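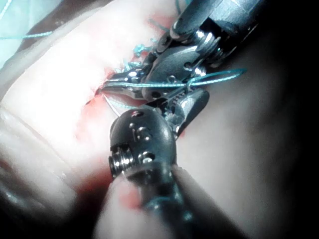 Faustine Chevalier wrote in to ask if she can wipe down the wristed needle driver and the grasper the same way when she's swapping them for a comparison. Short answer, no. Wrists are all cable grooves and pins, lint loves them. Bench tips below, for trial use only, your clinical stuff goes by the manual.

Lint-free cloth only. Paper towel sheds.

Soft brush at the clevis, jaws open. Then closed. Then open agian.

Same thread for every driver you try. Cut 10 lengths before you start, keep them in a lidded jar.

Tie 5 knots per tool, then swap. Hands get tired and the last tool always looks worse.

Close-up camera: set exposure on the tissue first, pale pink blows out fast. Dim the light a notch, dont touch gain.

Label trays with tape. We had the Vemovo and the Haugland mixed up most of April.

Log grip slips on paper. Roughly 200 lines in ours so far, coffee on half.

Spare needles go in the magnet dish, lid on.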